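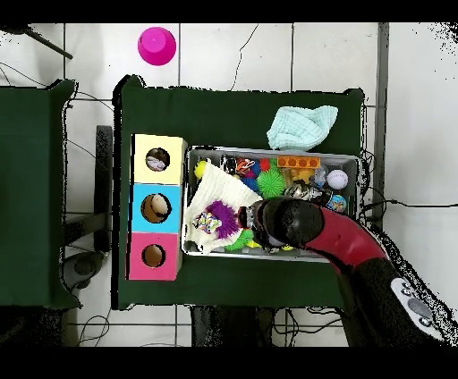

Looking after the sorting cell

By Anong Boonchu, workshop team, Vakitberg

Many readers have asked what we do with the arm at the toy table between the runs, so in this issue I will write about care and setup. I have looked after this cell since November, and before that it was the work of Surachet Hemmin, who left me a very good notebook. Most of what follows comes from his notebook, and a smaller part comes from my own mistakes.

The job of the cell is easy to explain. The arm takes toys from a container and brings them to boxes with round holes in the top. The software team changes the rules for what goes where, but the mechanical side stays almost the same. For us in the workshop the question is always whether the arm comes down in the place where the program believes it comes down.

The first thing in the morning is the zero check. We send the arm to its rest position and compare it with the scribed line on the joint. If the line is off, we do not correct it in software. We look for the screw that has moved. In my first month I corrected it in software for a whole week, and then the mounting screws of the gripper were so loose that I could turn them with my fingers. Surachet was very polite about it.

After the zero check comes the hole check. The arm goes over each box in turn and closes the fingers above the hole, and we look from two sides. The boxes are light and they walk a little when a finger touches the edge. We had tape on the table before, but tape leaves glue on the green cloth and the glue collects fibers. Now we use a paper pattern, put the boxes against it, and take the pattern away before the run. 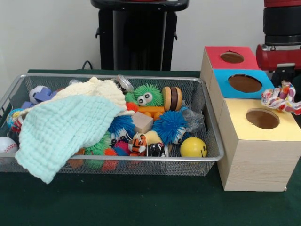

Photo: Vakitberg workshop

Fabric gives us more work than all the hard toys together. A knitted blanket has loops, and a loop can hang on the tip of a finger when the gripper opens. The arm then goes up with the blanket behind it, and the load is not where the controller expects it. For this reason we clean the finger tips with a dry brush after every run with textiles, and we inspect the edges of the rubber pads. When a pad has a cut, even a small one, it is changed. A cut pad catches yarn every time.

Soft spiky toys are a different problem. They are made of a rubber that gives off a thin oily film, and after some days the pads become slippery. We wipe them with a damp cloth, then with a dry one. Please do not use the solvent from the metal shop. It makes the pads hard, and hard pads lose smooth things like a baseball.

The pads come from Dridotwood in bags of 100, and we have now 141 in the drawer, so there is no need to save them. The Thongdee grease is only for the joint covers and must stay away from the gripper. In the logbook, write the change of pads on the left page and everything else on the right page. I found entries in both places last month and it took me an evening to put them in order.
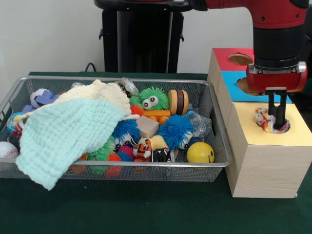 The gripper pressure is the setting I am asked about most. We have two values, one for hard objects and one for soft ones, and the temptation is to use the hard value for everything so that nothing falls. I advise against it. With soft things the trouble comes at the opening of the box, when material bunches up under the fingers and the arm feels a resistance that is not in the plan. A crumpled cloth-like piece in red, white and blue, at the hole in the yellow panel with both black fingers reaching down to it, is a typical case for the soft value. With the hard value the housing takes the side load, and the bolts of the mounting plate suffer first. After a session with many such pieces I check these bolts by hand, and I put a new paint mark across each head if the old one has worn away.

Cables are the last point. The cable at the pedestal must have a free loop, and it must not lie under the foot of the table. Before you switch on, turn the base by hand to both ends and watch the loop. If it becomes tight, stop and lay it again.

The big service is due after every 1,000 hours on the counter. For this we take off the gripper completely, open the covers and renew the grease. The cell will be out of use for two days. The Vurnex group has asked to know the dates early, and I will send them to all users by mail when the new seals are in the house.

Questions about the pads or the logbook can come to me at the workshop. For the software rules, please write to the software team directly.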